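Finding someone to make 40 brackets

March 2022

The old brackets under my bench shelves bent again over the winter, so I decided to have new ones made. I drew them up in 11 gauge steel with two bends and four holes, and sent the drawing to three shops.

Clesa wrote back the same day and said their minimum order was 200 pieces. I need 40. Mets quoted $747, with a setup charge I had to ask about before they would break it out. Virkwood came in at $653 and wanted the inside bend radius changed to match a tool they already had. I said yes to that. It moved one hole by a hair and I updated the drawing.
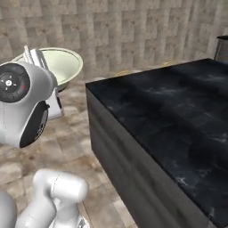 Black cabinet, marbled top, tile floor.

I had also looked at Comow, which sells a stock bracket close to the size I wanted. The long leg was too short and the holes were in the wrong place. By the time I drilled new ones I would have spent a weekend on it.

Things I would put on the drawing next time: which side the burr goes on, and whether the holes are measured before or after bending. Virkwood called about both. I had also left off the finish, so they had priced bare steel. Zinc plating goes out to another shop and adds a week. I took the plating, because the garage is damp and bare steel rusts there by June.

The first piece came by mail for me to check. The bends were square and the bolts went through without any filing. I told them to run the rest.
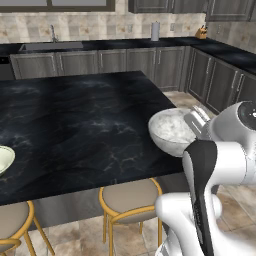
Ramon wrote in to say that he would have skipped the plating and used a can of primer, and that at 40 pieces it's only an evening's work. He also asked if the setup charge comes off on a repeat order. I asked Virkwood, and it does, as long as the drawing stays the same.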